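Notes from the open day at Tsikata, Jan 13, 2018

I travelled to Tsikata with my colleague Philomena Akolgo because we wanted to learn how other people look after their robot cell. At Derkico, where we both work, we have one arm and no good habits. The hosts had sixty visitors on the list, so they divided us in small groups. Our group was led by Kojo Nartey, the technician who keeps the cell called Polex.

Polex is a simulated cell. The arm, the table and the room are all modelled, and the programs are tried there first, before the real arm on the ground floor is allowed to repeat them. I had expected that a simulated machine needs no maintenance. Mr. Nartey was very patient with me on this point. He said the model becomes old like everything else, and he spends 28 hours in a usual month to bring it back in agreement with the real one.

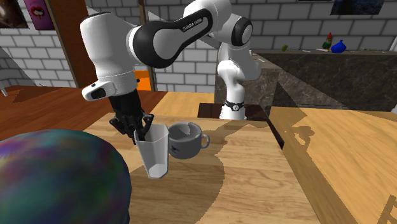
Esi Amissah

The task of the day was simple drinkware on a wooden table: a tall glass and a gray mug, standing close together. The arm is mounted on a white base behind the table, and the gripper comes down from above with its fingers near the rim of the glass. I liked that they had modelled a complete room, with white brick walls, pictures, and even a garden gnome on the counter. Philomena asked if all of this slows the computer. It does, a little, but Mr. Nartey keeps it so that the views are not too clean.

Then he explained the set-up, and I wrote down as much as I could. The first thing in the morning is the home position. The arm is sent to it, the joint values are read, and they are compared with a sheet from the real arm. After this comes the table height. If the height in the model is wrong by even a few millimetres, the fingers will close too high on a low object, and on the real arm they could press into the wood. The third thing is the friction of the finger pads. When the pads downstairs are replaced, the friction value must be changed also, and for a long time the team forgot to do it. They lost 400 trial runs in this way last winter and had to repeat all of them.

The glass was more difficult for them than the mug. Its sides become narrower toward the bottom, so the height of the grasp decides how wide the fingers must open. Senyo Asamoah, who writes the programs, told us she has a separate opening width for each piece.

We also looked at the view from above, which they use for checking the fingers. I found it the most useful part of the visit. You look down on the mug and the two fingers at the same time, and the space between the fingers is easy to judge. Mr. Nartey showed us the linkage and the pivots, and said that in the model a pivot never becomes loose, so the real gripper has its own list on paper. It is opened and cleaned after every 508 cycles. I asked why this number and he laughed and said it was before his time.
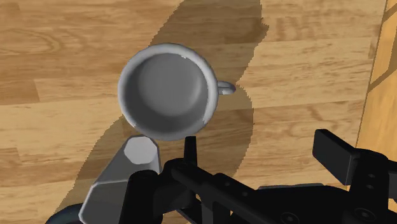
The mug from above, with the gripper fingers open.

After the coffee there was a short talk by Kwabena Kpodo about Clalora, their program for keeping the settings. Each change is saved with a name and a reason. I asked for a copy of the morning sheet and they gave it to me without any trouble, so I will try it with our own arm and write again when we have used it for some weeks. Parking is behind the building, and the entrance is on the side with the bicycle racks.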